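Workshop notebook, May
Wood finishing bench, Pasbridge

Third round of the oil tests, and I finally have something worth writing up properly. Coffee in hand, 7:40 in the morning, hardly any noise from the street yet.

Where we left off

Last month I cut offcuts of the same beech board and gave each one a different treatment. Batch one was plain mineral oil, batch two the Desmet hardwax, batch three the raw linseed I keep telling everybody to stop using (and then using myself because the can is right there). Batch four was the Wola blend, the one with beeswax in it that smells like a church. Four pieces per batch, all sanded the same way, all wiped off after 15 minutes.

I left one piece in each batch bare on the back so we'd have something to compare against. Good thing too, as the beech darkened a bit all by itself on the windowsill and I would have blamed the oil for it.

Water rings

Cold glass overnight, then a hot mug for 33 minutes (I meant to do 30 and got stuck on the phone). Mineral oil did badly, as expected! Big pale ring from the mug, and you can feel the grain standing up with a fingertip. The hardwax hardly noticed either one. Linseed took the cold glass fine but went cloudy under the mug, and the cloud was still there after lunch. The Wola blend was the surprise, a faint ring that buffed right out with a dry rag.

I ran the mug test again on the second piece from each batch and got the same order. The second linseed piece was a little better than the first, maybe because it had sat longer. I should have put them all on the shelf the same day and I didn't. Note to self, write the date on the back in pencil BEFORE the oil goes on. Pencil over oil is hopeless.

Stains

Coffee, beet juice, mustard, and soy sauce, a drop of each, wiped up after 50 minutes. Mustard won against everything. Even the hardwax has a yellow dot now, and I've scrubbed it with dish soap and with the pink eraser stuff and it's staying put. Beet juice came off the hardwax and the Wola piece and left a pretty pink shadow on the other two. Soy sauce was no trouble except on end grain, where it went straight in like a straw. Coffee, nothing to report.

End grain needs its own test. I'm thinking one heavy flood coat, wait, flood again, then the normal wipe. Whoever does the next batch, please save the short pieces from the chop saw, I keep finding them in the kindling box.

Color

I don't love what the linseed does. It goes orange, and more orange every week, and next to the bare side it looks like a different tree. The Wola blend warms things up just enough. Mineral oil looks lovely for a couple of days and then goes flat and dry, so whoever ends up with that table is going to be re-oiling it forever. The hardwax stays closest to the bare wood, though it has a slight sheen that I could take or leave.

For butcher block I'd want a finish that leaves the strips looking separate. The light and dark pieces are half the charm, along with the streaks and the odd knot, and a heavy orange oil muddies all of it together.

Light butcher block: 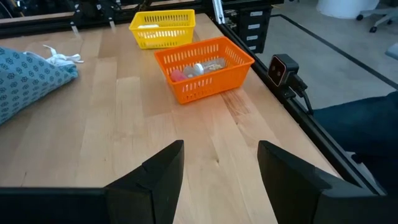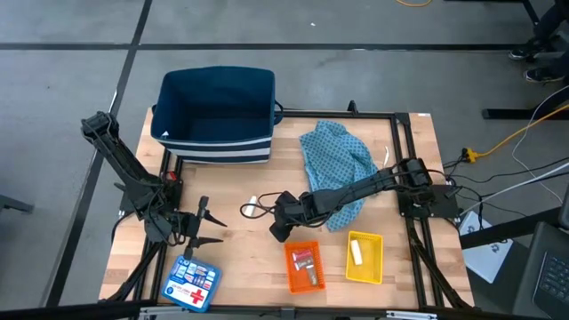
Deludance samples

The Deludance stuff came in the small tins, and the lids are awful. I bent a good screwdriver on the first one. Inside it's thicker than I expected, more like cold honey, and it drags if you put it on with a rag. A white pad works much better. I did one coat on a scrap of maple and it looks promising, but the scrap was still tacky when I locked up, so I can't say much more than that. Keep it away from the sawdust side of the bench, please, I already have one fuzzy sample.

Rags go flat over the edge of the metal bin, outside, one layer. I found two balled up on the sander yesterday. Linseed rags too! Please don't.

To do

Flood coat test on end grain, beech and maple both.
Mustard again, but wiped up right away.
Order white pads, we're down to the last sleeve.
Find out if the Wola blend comes in a bigger can, the little ones are silly money.
Second coat of Deludance once the first one stops grabbing my thumb.
Re-sand the cloudy linseed piece and see how deep the cloud goes.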